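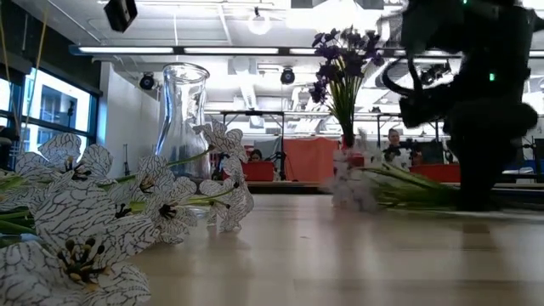
1. Before the arm moves

Posting our working rules for the flower-handling station, one post per rule or so. People at other labs have asked for them, and ours were spread across three documents until December. Tormod Lie merged them and I trimmed them. This is the January 2021 version.

2. Scope

The rules cover one arm, one table, and light fragile objects: stems, bouquets, glass carafes. They don't replace the risk assessment for your cell. If you haven't done one, do that first and come back.

3. Lay out the table the same way every time

We start with the glass upright and the stems around it. Orchid sprays go to the left, loose bunches lie flat with the stems pointing toward the arm. The layout sheet is taped up by the door. If you change the layout, write a new sheet and give it a new number. Don't edit the old one in pencil.

4. Artificial flowers get logged as artificial

Our orchids are white fakes with black veining on the petals. They bend differently from cut stems and they don't bruise, so a grip force that passes on them says very little about real ones. The object type goes in the log before the first run. We lost a week of comparisons at Hutdale over this.

5. Glass

Clear glass is the hardest thing on our table for the cameras. It picks up the ceiling lights and the windows. Rule: nobody runs a new grasp on glass at full speed. First pass is slow, with a hand on the stop. If the depth reading on the neck is missing or jumps, abort and relight.

6. Light

Write down which lights are on and whether the blinds are open. Daylight from the window side changes our results more than any software setting does. We tag each run "day," "mixed," or "lamps only." You can be fancier than that, but please have something.

7. Who can be near it

People sit at desks in the same room. That is allowed with us under these conditions: they stay on the far side of the table edge line, the arm is speed limited, and the operator has a clear view of them. If someone stands up and walks toward the table, the operator stops the arm. The operator doesn't wait to see where they're going.

8. Indicator lights

The operator checks the lights on the arm at the start of each run and says the status out loud. A green light means the controller is happy. It does not mean the area is clear. New people mix these up, so we make them repeat it back on the first day.

9. Cables

Cables that loop off the arm need slack for the full reach and must not be able to drag across the tabletop. Move the arm through its whole range by hand mode before the first run and watch the loops. Any rubbing, you stop and re-clip. We re-clip every 190 runs anyway.

10. Grip limits

Start at the lowest setting that holds the stem bunch for 6 seconds. Go up one step at a time. No skipping steps to save time at the end of the day. Each step gets its own line in the log, including the ones that failed.

11. Failures stay in

We had a habit of deleting runs where somebody bumped the table or a stem rolled off. That's gone. Keep the run, mark it, give the cause if you know it. In a set of 1000 runs the marked ones are usually what reviewers ask for first.

12. Broken glass

Stop, power down, everybody back. One person clears it with the brush and pan, gloves on. Wipe the gripper pads and check them under a lamp. Then a second person checks them. Work starts again after both have signed.

13. Shift length

An operator does 3 hours at most, then swaps. We tried longer and the notes got worse. Some of our own people still think this one is too strict. It stays until the next review.

14. Files

Priridar, which is our logging sheet, has the fields for all of this. The Skernurico group uses a shorter one and it works for them, though it has no column for light. I'd add one.

15. Still open

We don't have a good rule for dark petals. Deep purple flowers read poorly for us in mixed light and we've been handling it case by case. If your lab has something written down, reply with it and I'll pass it to Tormod.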